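Ticket 739 – Gamham app says cycle finished, billing disagrees 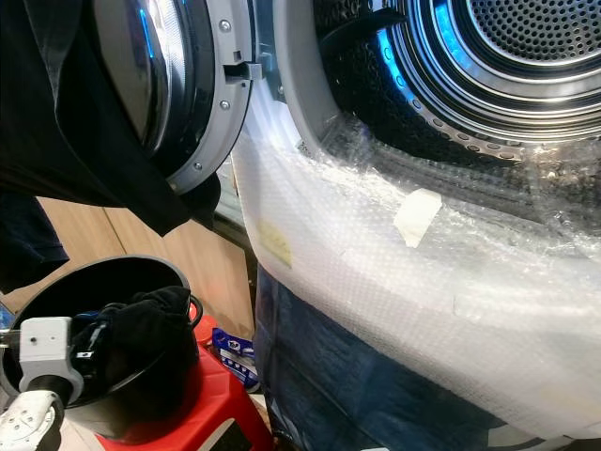
Front loader, door open, drum and seal.

Opened by Meenakshi Bhatt
App charged me for 60 minutes. Receipt says 29. Support blamed "sync delay". I doubt it – a delay shouldn't double a price.

Reply, Etornam Kwofie
Please reinstall the app and clear the cache.

Meenakshi Bhatt
Did both. Same total. How would my cache change your invoice?

Etornam Kwofie
Passed to Zundilix billing. Allow 4 working days.

Meenakshi Bhatt
Fine. Leave this open until I see the refund.

Status: pending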